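Preguntas frecuentes sobre la consulta vecinal de Osuvberg

¿Qué se vota exactamente?
Si el municipio mantiene los 2 distritos electorales actuales o pasa a elegir el pleno en una lista única. El mapa vigente separa el barrio de Bredeo del resto por una línea que cruza el aparcamiento del mercado, y hay quien lleva años pidiendo que se la expliquen.

¿Es vinculante?
No. El pleno se ha comprometido a «tener muy en cuenta» el resultado, fórmula que cada cual puede tasar como quiera.

¿Quién puede votar?
Toda persona empadronada mayor de 16 años, con independencia de su nacionalidad. El censo provisional suma 2370 nombres y puede consultarse en el registro municipal.

No aparezco en el censo. ¿Qué hago?
Presentar una reclamación con un documento de identidad y un certificado de empadronamiento. Sí, el certificado lo expide la misma ventanilla que recoge la reclamación. No, no pueden pasárselo de una mano a la otra: hay que pedirlo primero.

¿Hasta cuándo hay plazo?
Las reclamaciones se admiten durante los primeros 30 días de exposición del censo. La votación será en junio, de 9 de la mañana a 8 de la tarde.

¿Puedo votar por correo?
Sí, si lo solicita antes de que acabe mayo. El sobre grande es para el ministerio de la paciencia – perdón, para la mesa – y el pequeño, para la papeleta. Si los invierte, el voto es nulo.

¿Dónde se vota?
En el salón de actos del instituto Hinrichs, planta baja. El acceso con rampa está por la calle trasera.
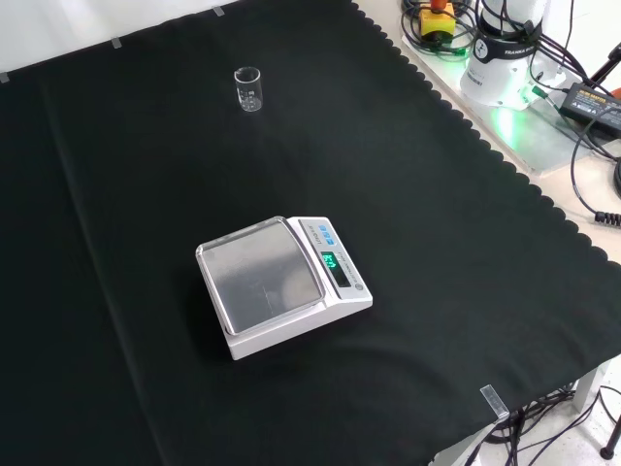

Vaso graduado sobre tela negra.

¿Y si gana la lista única?
El pleno tendría que debatir un nuevo reglamento. La última reforma, la de las terrazas, ocupó dos legislaturas, así que conviene no tirar todavía el mapa viejo.

¿Quién cuenta los votos?
Las mesas, en público y a mano. La aplicación Grovex solo publica los resultados provisionales; si la web se cae, habrá una copia en papel en la puerta del ayuntamiento.

¿Habrá otra consulta si hay empate?
El reglamento no lo contempla. En caso de empate, todo sigue como está.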